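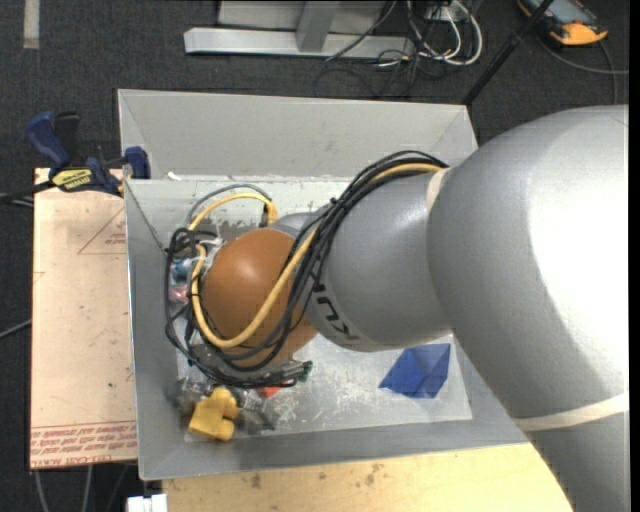
Hanane Erraji would pick the mixed bins over the neat ones every time, she told us, "and I'd keep the lids off until the doors open, so it's a surprise for everybody."

She may get her wish. The Hollamia reuse store on Maldonado Street is bringing back its odds-and-ends bins this fall, and the first batch goes on the floor on 7 October 2025. If you missed the tryout in September, you missed a good one! Almost 2,000 small things went through the bins in that month, and 1,308 of them went home with somebody: jar lids, cookie cutters, bath toys, dog toys, drawer knobs, single puzzle pieces (yes, people want those), and one very heavy brass bell that got carried to the counter twice before it was finally bought.

The idea is simple. Anything smaller than a loaf of bread that doesn't belong to a set goes into a gray bin, all mixed together, and you dig. Sets and boxed games still go on the shelves along the back wall, and glass has its own table. Every piece in a bin costs the same, so there are no stickers to peel off later.

What's new this time is the size of it. The store has cleared the old lamp corner to make room for more bins, and a second collection point has opened at Murkura Hall in Bukano, where drop-offs are already coming in faster than they did all summer. The store says bright plastic pieces go first, and it would love more of them. It would also love more kitchen tools, wooden spools and anything with wheels.

A few things to know before you dig. Bins get topped up in the morning and again after lunch, so the early crowd doesn't get everything. Bring your own bag. Kids are welcome to dig too, and there will be a low bin just for them near the front window, packed with bigger pieces. Batteries, knives and anything with a broken edge can't be accepted at either drop-off point.

Schools and craft groups can ask for a whole bin, as is, for a flat price. Five have been promised already, and one art class has asked for nothing but yellow and red, which the sorting table is happily putting aside as it turns up.

Drop-offs are open at both places during store hours. Please empty boxes and bags straight into the bins by the door and take the packaging home with you.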